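Automation of the folding line, Cundby laundry
Progress report for the second period, ending in September

1. Where we are now

In the first report we wrote that the two-arm folding cell was delivered to Cundby but not yet in daily use. It has been in daily use for 11 weeks now, on the morning shift only. The cell works on mixed clothing from the Porport contract, mostly trousers and shirts. Flat linen stays on the old machines and is not part of this project.

During the period the cell handled 1,336 pieces. The plan in the grant application was 1,000, so we are ahead in quantity. We are less satisfied with the speed. A trained person folds a pair of trousers much faster than the arms do, and we do not expect this to change before the end of the project. The gain is in the hours when the folding tables have too few people, mainly before ten o'clock.

2. The work itself

Trousers are the garment on which we spent most of our time. The arms must find both ends of the garment, pull it straight and only then start the fold. Dark cloth was a difficulty in the spring, as the software did not see the edge of the leg well. After the update from Godoy the number of stopped cycles went down, and the operators now write each stop in a simple log with the type of garment and the reason.
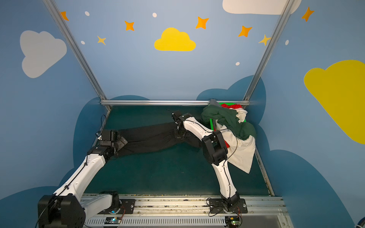 We also changed the way garments are brought to the cell. At first the staff placed every piece by hand, and they told us, quite rightly, that in this time they could fold it themselves. Now the clothes come in a bin and the arms take them one by one. It fails sometimes when two pieces are twisted together, and then a person must help.

3. What it changes for the staff

No position was removed, as promised in the agreement. Four members of the folding team were trained to run the cell, and two more have asked to join. They say that their shoulders are less tired at the end of the shift, but that waiting for the machine is boring – this is a new complaint and we take it seriously. From next month the operator will also do the quality check, so the work has more variety.

The older staff asked if the training will count for their pay grade. We have no answer yet from the management of Pornov, who employ them, and we would like to settle it before the winter.

4. Costs and next steps

Spending is within the budget, except for spare gripper parts, which cost 800 euros more than planned. We ask to cover this from the travel line, which is almost unused.

In the next period we will start a trial on the afternoon shift and add children's clothes, which are small and slip easily. The operators' log will be attached to the final report.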